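Opinión > Salud > Boca y dientes

Contra la limpieza de regalo

Olaia Aranda

Me ha llegado otra vez el folleto. Limpieza gratis en la primera visita, radiografía incluida, café de cápsula mientras esperas. Clínicas Vetitz, papel bueno, gente riéndose con unos dientes que no he visto en mi barrio en la vida. Va el tercero desde octubre y ya me toca escribir algo.

Mi tesis, por si alguien tiene prisa como yo: la limpieza gratis sale cara, y quien la paga es el paciente que menos puede.

Fui una vez. Pedí hora por la web, me la dieron para las 9 de la mañana, puntuales, eso sí. Una higienista amable, rápida, demasiado rápida. Veinte minutos escasos. Después me pasaron a otra sala, sin babero ya, con una persona que no llevaba bata. Una pantalla, mi boca en grande, círculos rojos. Tres empastes, una férula de descarga y blanqueamiento «aprovechando». Total, algo más de 1000 euros, financiables. Que lo firmara hoy porque el descuento era de hoy.

No firmé. Fui a mi dentista de siempre, en la calle Rotach, segundo piso sin ascensor, revistas viejas. Me miró la boca un buen rato. Un empaste. La férula, ya veríamos. Del blanqueamiento no dijo nada, se rió un poco.

Ya sé lo que me vais a contestar. Que una anécdota es una anécdota. De acuerdo. Que dos dentistas buenos pueden ver cosas distintas en la misma muela, y es verdad, la odontología tiene más zona gris de lo que nos gusta pensar. Una mancha que uno vigila y otro abre. Lo que discuto es otra cosa: que quien te explica el diagnóstico cobre por lo que firmas. Ahí se acaba la zona gris y empieza el mostrador.

En mi trabajo tuvimos un tiempo el seguro dental de Hennessy, 19 euros al mes descontados de la nómina. Limpieza anual «sin coste». Sin coste, claro, despues de pagarla doce veces. Y lo curioso es que casi nadie la usaba. Se apuntaba la gente por si acaso, se olvidaba, y cuando dolía iba a urgencias a por ibuprofeno. Yo la primera. El seguro vive de ese olvido, no me parece un crimen, pero que no lo llamen prevención.

Prevención sería otra cosa. Higienistas en los centros de salud, con tiempo. Una revisión de adultos de verdad y no ese «abra, cierre, está bien» de cuando te empastan deprisa. Que a los niños se les siga más allá de la edad en que caduca el programa, que es justo la edad en que empiezan a comprarse solos la merienda.
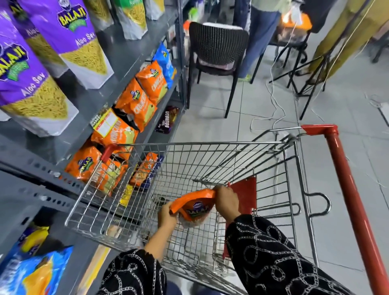
Y la merienda cuenta, ya que estamos. Todo el mundo piensa en el caramelo, y lo pegajoso y salado se queda igual entre las muelas una tarde entera. Almidón, sobre todo. No voy a pedirle a nadie que deje las patatas, yo no las dejo. Picar una vez y acabar, agua detrás, y el cepillo por la noche sin excusas — eso lo aprendí a los cuarenta y tantos, en la calle Rotach, de una higienista que me puso el cepillo en la mano y me hizo repetirlo hasta que salió. Gratis no fue. Barato sí.

Luego están los aparatos. Mi cuñado se ha comprado un irrigador Skitell, está encantado, te lo enseña como quien enseña el coche. Muy bien. Si le sirve para no saltarse las encías, adelante. Pero me lo cuenta uno que lleva seis años sin sentarse en un sillón, y ahi está otra vez el mismo truco: compramos la cosa y nos damos la visita por hecha.

Vuelvo al folleto. Por detrás, letra pequeña, pone que la oferta queda sujeta a «valoración integral». O sea, a la sala de la pantalla. No digo que se prohíba. Digo que el presupuesto te lo entreguen en papel y te lo puedas llevar a casa, que no haya descuento que muera esa misma tarde, y que al lado de cada línea ponga si es urgente, si puede esperar o si es estética. Tres casillas. Mi dentista lo hace a boli en la esquina de la hoja y tarda nada.

Si una clínica no quiere rellenar esas casillas, pues ya me ha dicho bastante. Y si alguno de los que mandan en Vetitz me lee, que me quite del buzón, por favor, segundo derecha. Lo he pedido por teléfono dos veces.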